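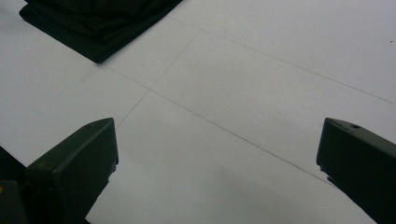
Rules for folding black clothes, a thread. I have worn mostly black for years, so this is a subject I know.

1/ Draw the size you want on the surface before you start. Pencil and a long ruler. Let the lines run past each other at the corners so you can still see them when the shirt is down. It comes off later with an eraser.

2/ Why a drawn outline and not one of those plastic folding boards? I had a board from Zetemen. It cracked at the hinge in October. A pencil has lasted longer.

3/ Fold on white if you can. Black on a dark bedspread is hopeless - you can't find the hem or the sleeve. On a white top every edge shows and so does the lint.

4/ Sleeves in first, then the long sides, then bottom to top. Smooth it with the flat of your hand after each fold. If the bottom edge comes out a little crooked, leave it. It will be in a drawer.

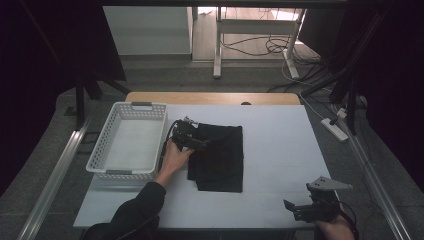 5/ Basket on the left, folding space on the right. I used to keep the basket on the floor and my back complained. Up on the table next to the folding is much better.

6/ Get a basket with slots in the sides. Solid ones hold the damp. Handles at both ends matter more than I expected, mostly on stairs.

7/ Hold down a corner while you fold the other side. Slippery fabrics creep if you don't.

8/ Narendra Goel asked if I sort by type before folding. No. I fold whatever is on top and sort the stacks at the end.

9/ Someone else asked about hanging everything. I have 206 cm of rail and it is full of coats, so no.

10/ Stack with the folded edge facing out. With all black it's the only way to pull one shirt without dragging out three.

11/ Next thread is socks. I have not solved socks.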